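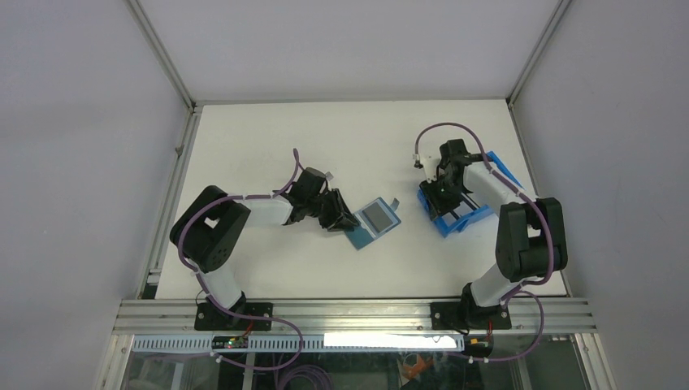
Rizwan Siddiqui told the Iddale Transit Board that a bus leaving the hospital at 8:40 in the evening is of little use to a person whose shift ends at nine, and that he had been saying so in writing for two years. The board has now agreed to move the last departure of Route 38 to 9:25, beginning with the spring timetable.

The change was approved by a vote of five to two on 18 February 2019. It extends weekday service between Jematwood and the Amin Street terminal by one round trip and adds a stop at the hospital's east entrance, where riders currently cross the parking area to reach the shelter on the main road.

The decision follows a rider survey carried out in December. The board received 1,040 completed forms, most of them handed to drivers and the rest returned through the public library. Later evening service was the most frequent request, ahead of lower fares and more shelters. In the section set aside for written remarks, 117 riders named the hospital stop in particular, and many of them described walking home along the county road or paying for a ride after missing the last bus.

Under the new timetable, the first three morning trips will leave Jematwood five minutes earlier than they do now. The board's planning office said this was necessary to keep the connection with the regional line at Amin Street, which is already tight on school days. Midday trips are not affected. Weekend service will stay as it is until the fall, when the board will look at ridership figures again.

The two members who voted against the measure did not object to the later trip itself. They asked that it be run for a trial period first and questioned whether the cost could be met without drawing on money set aside for shelter repairs. The board's finance office replied that the extra trip will be paid for from the operating budget and that the repair schedule adopted last year remains in force. Work on the shelters at Mill Lane and Jematwood Green will go ahead as planned.

Riders who transfer to the regional line should note that evening connections are not guaranteed. The last regional departure from Amin Street is at 9:50, and the 9:25 bus from the hospital is due at the terminal at 9:44 — a margin the planning office described as workable in normal traffic. Drivers may ask the terminal to hold the regional bus for up to four minutes when a transferring passenger is on board.

Fares remain unchanged. The reduced fare of 85 cents for seniors, students, and riders with disabilities will apply to the new trip, and monthly passes will be accepted as usual. Hospital employees who receive passes through their employer do not need to exchange them.

Printed timetables will be placed on buses and at the Amin Street ticket window two weeks before the change takes effect. Large-print copies may be requested at the same window or by mail. Written comments on the new east entrance stop, including its exact position and lighting, will be accepted by the planning office until the end of the month.

Transit Board > News > Routes and Timetables > Route 38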